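**Swapped butter for Derach spread, been told it's "heart food". Is it?**

**fumus_fan:** Started on the Derach stuff in June after my sister-in-law went on about it. The tub says plant sterols, omega this and that. It costs nearly twice what I paid for butter in Roltcombe market. Anyone seen a difference on a proper blood test?

**Calimlim:** Which claim on the tub? Sterols do have decent evidence behind them for LDL, but you need a fair bit every day. A scrape on your toast won't do it. "Heart food" is marketing and I'd ignore it.

**pan_and_ladle:** I disagree. My numbers came down on a sterol spread and I changed nothing else.

**Calimlim:** Nothing? You said in the porridge thread you'd started walking to work.

**pan_and_ladle:** Fine, nothing else I ATE.

**Charito Bautista:** Worth doing the sums. I wrote down everything I spread, fried or poured for a day and it came to 638 calories before I'd touched any actual food. Butter or Derach, that's a lot of fat. Two from me, then back to the argument. 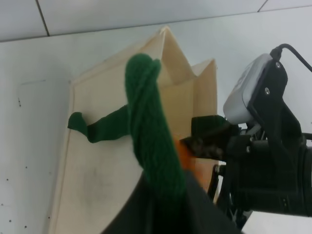
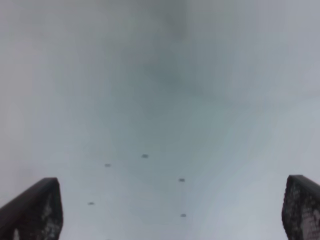 *Post last changed: 2026-10-10*

The green one is yarn with a felt arm. As for the spread, I went back to rapeseed oil for cooking and a bit of butter on bread. I don't buy the idea that one tub fixes anything.

**fumus_fan:** 638?? Were you drinking it?

**Charito Bautista:** Two fried eggs, salad dressing, toast twice. Try it yourself before you laugh.

**oatcake:** Counting calories in fat misses the point. It's what sort of fat. Saturated for unsaturated is the swap that matters.

**Calimlim:** Agreed on the swap, but a calorie is still a calorie if the OP is trying to lose weight. Are you?

**fumus_fan:** A bit. Mostly my GP said watch the cholesterol.

**Calimlim:** Then ask for a repeat test and take the tub in with you. Some people shouldn't be on sterols at all.

**pan_and_ladle:** Still say it worked for me.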